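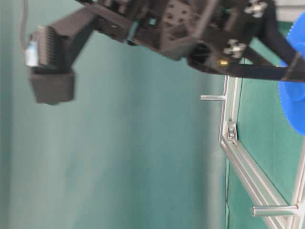 De: Teresa Dunne
Para: lista celdas-y-pinzas
Fecha: 30 mar. 2026
Asunto: Re: Borrador de la guía de buenas prácticas, apartado de utillaje

Hola a todos:

Contesto en la lista y no en privado porque veo que el borrador ya circula como si estuviera aprobado, y no lo está. Dejo citado el mensaje original, recortado, y respondo por partes.

> Compañeros: os adjunto el texto que hemos preparado entre Cilix y
> Hekon para el apartado de utillaje de extremo de brazo. La idea es
> que quien lo cumpla pueda declarar la celda «conforme a la guía» y
> ahorrarse la revisión específica de cada pinza.

Aquí ya me bajo del tren. Una guía redactada por los que venden y por los que integran, que sirve para saltarse la revisión de los que usan, me parece un mal punto de partida. No dudo de la buena fe de nadie. Dudo de que un papel de 4 páginas sepa qué pinza tengo montada. La evaluación de riesgos se hace sobre la aplicación completa: brazo, pinza, pieza, entorno y la gente que entra y sale. Si cambio los dedos, cambio la aplicación. Esto lo discutimos en noviembre y creía que estaba cerrado.

> 1. Todo cable que llegue a la pinza irá sujeto en toda su longitud,
> sin bucles libres.

De acuerdo con la intención, en contra de la redacción. «En toda su longitud» no lo cumple ninguna de las celdas que conozco, y sospecho que tampoco la vuestra. Un cable que llega a un dedo móvil necesita holgura; si se la quitas, se parte dentro de la funda y te enteras tarde. Lo que hay que pedir es que la holgura esté acotada y que se compruebe en las posiciones extremas, con la muñeca girada del todo, y no solo en la postura de reposo. El cable gris fino que se ve colgando hacia el dedo es el caso típico: con ese texto en la mano es un incumplimiento, y el texto no me dice lo que yo querría saber, a saber, qué curva hace cuando el brazo está en la otra punta.

> 2. Las superficies de contacto serán lisas, continuas y de un solo
> material.

¿Por qué? Lo pregunto en serio. Si alguien tiene un ensayo, que lo mande. Hay almohadillas acanaladas que llevan años agarrando piezas que una superficie lisa suelta. Entiendo que en alimentación se quiera evitar la ranura por limpieza, pero entonces póngase en un anexo para alimentación y no como regla general. Tal como está, esto excluye un dedo de láminas paralelas sin aportar una sola razón, y casualmente deja dentro el modelo Enik que uno de los firmantes lleva en catálogo. Igual es coincidencia.

> 3. Se prohíben las cintas, bridas y correas como elemento de
> fijación en el conjunto de la pinza.

Otra que suena muy bien en una sala de reuniones. Hay que separar dos cosas que el borrador mezcla: lo que soporta carga y lo que solo recoge. Una correa que aguanta el peso de un accesorio no debería pasar una revisión si no hay detrás una unión mecánica. Una correa que mantiene recogido un mazo de cables puede ser la mejor opción, y en muchos montajes lo es. En la pinza de arriba hay una cinta negra que rodea el conjunto. Mirándola desde fuera no sé qué aguanta, y el inspector tampoco lo sabrá. Pues que la guía obligue a documentarlo: qué sujeta cada correa y qué pasa si se suelta. Con eso me conformo.

> 4. La tornillería se revisará cada 200 horas de funcionamiento.

¿De dónde sale el 200? En la versión anterior ponía 600. Entre una y otra no he visto en la lista ni un dato, ni una tabla de aprietes, ni nada parecido. En Crenshaw marcamos los tornillos con pintura en el montaje y el operario mira las marcas al empezar el turno; tarda casi 3 minutos y no necesita llave. No digo que sea el método perfecto. Digo que un intervalo inventado, sea corto o largo, acaba convertido en una firma en una hoja. Y un reapriete hecho por rutina y sin dinamométrica también afloja cosas, o las pasa de rosca.

> 5. Los perfiles y soportes próximos a la zona de trabajo no
> presentarán elementos salientes.

«Próximos» ¿cuánto? «Salientes» ¿respecto a qué? Una estructura de perfil de aluminio con un pasador que asoma justo debajo de la pinza puede ser perfectamente correcta si el pasador está para eso. También puede ser un punto de atrapamiento. La distancia mínima depende de qué parte del cuerpo pueda meterse ahí, y para eso ya hay normas publicadas con sus valores, que no hace falta reescribir peor. Mi propuesta es remitir a ellas y pedir que en el plano figure todo lo que sobresale, con la holgura medida respecto al recorrido programado -- el real, con la pieza cogida, no el del simulador con la pinza vacía.

En resumen de lo que pido para poder votar a favor:

- Quitar la frase «conforme a la guía» o cualquier cosa que se le parezca. Una guía orienta, no certifica.
- Sustituir los puntos 1 y 3 por una obligación de documentar y comprobar.
- Llevar el 2 a un anexo sectorial, con justificación.
- Retirar el intervalo del 4 hasta que alguien enseñe de dónde sale.
- Reescribir el 5 con referencias a norma.

Y una cosa que echo en falta: no hay ni una línea sobre quién puede cambiar los dedos de una pinza y qué se revisa después del cambio. En mi experiencia los sustos vienen de ahí -- alguien pone un taco nuevo en la punta para llegar a una pieza rara y el programa sigue pensando que el dedo mide lo de antes. Prefiero un párrafo sobre eso que los cinco puntos juntos.

Si los de Hekon quieren mandar los datos que tengan, los leo encantada. Mientras tanto, mi voto es no.

Un saludo,
Teresa Dunne
Crenshaw, ingeniería de planta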